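Sesell Chrome Lampholder

Item 502
Screw fitting, chrome outer, white inner
Bulb sold separately (sorry)

Most lampholders spend their lives inside a shade, which is just as well, given how most of them look. The Sesell was made for people who want to leave the shade off and have the fitting on show. It has a polished chrome shell, a white liner and a thin black rim where the two meet. It will match your taps. It will also show every fingerprint you have ever owned, so keep a soft cloth handy and leave the metal polish in the cupboard.

We have stocked it since May, when Adamczyk stopped making the brass one everybody liked. A few of you wrote in about that. We read all the letters, including the long one.

Choosing a bulb

The Sesell takes a screw-in bulb and will not take a bayonet one, however firmly you push. We like a plain white glass bulb with it, on the large side, as clear ones can be hard on the eyes at dinner. The Rokon white, item 544, is the one we use in the shop window.

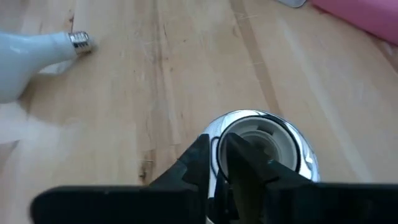 Fitting

Turn the power off at the mains. The wall switch is not the mains. Wire the holder, fix it in place, then screw the bulb in by hand until it stops. Stop when it does. If you are at all unsure about the wiring, an electrician will do it in the time it takes you to find the right screwdriver.

Good to know

Flex is sold by the metre, in 11 colours, two of which are beige.
Indoor use only. A porch counts as outdoors.
Returns within 100 days, unwired, in the box it came in.
Trade orders go through the Jonirix counter, which shuts for lunch.

Goes with: Rokon white bulb, Sesell ceiling rose, Jonirix braided flex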